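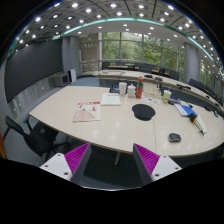
The big table in the meeting room at Pellard airfield

I've been pestering the airfield manager at Pellard for a chat ever since the grass runway closed for the winter, and this month she finally gave in (I brought biscuits). She's been running the place long enough to remember when the fuel was kept in a shed, and she talks fast, so forgive any gaps in my notes.

"The middle third was a sponge," she told me. "You could taxi in and then you were there till lunch." So they called in Tokgöz, a drainage firm from over Dosesmont way, who spent most of the winter cutting slots across the strip and filling them with gravel. We've now got all 875 metres back.

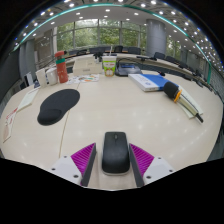

Movements were next on my list. Pellard logged 1,263 last year, and I wanted to know whether she thought we'd beat that with such a late start. She had the bookings up in no time, with that black wireless mouse sitting on the table top, and showed me the fly-in from Feren. "They've got 16 aircraft down for it already! If the wind's across we'll be parking them by the hedge."

I asked about the circuit as well, as people do keep asking me. It stays left-hand, and please don't fly over the village. "I had a phone call about that while I was in the bath," she said.
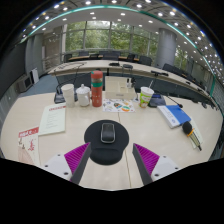
Mouse and mat on the meeting room table

Money's the dull bit, but she didn't dodge it. The drainage went £2,000 over, mostly on gravel, and landing fees will go up a little to cover it. "I'd sooner put a pound on a landing than shut again in November." Fair enough, I say, though I know one or two in the hangar who'll grumble.

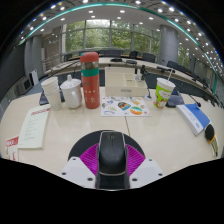
Pellard, 31 May 2025

A quick bit to add after I rang her back this morning. The new windsock is up, the Feren lot are still coming, and visitors should phone first for a slot, even if they're only dropping in for a bacon roll. The far end of the runway is still a touch soft after rain, so keep clear of the white markers when you turn round.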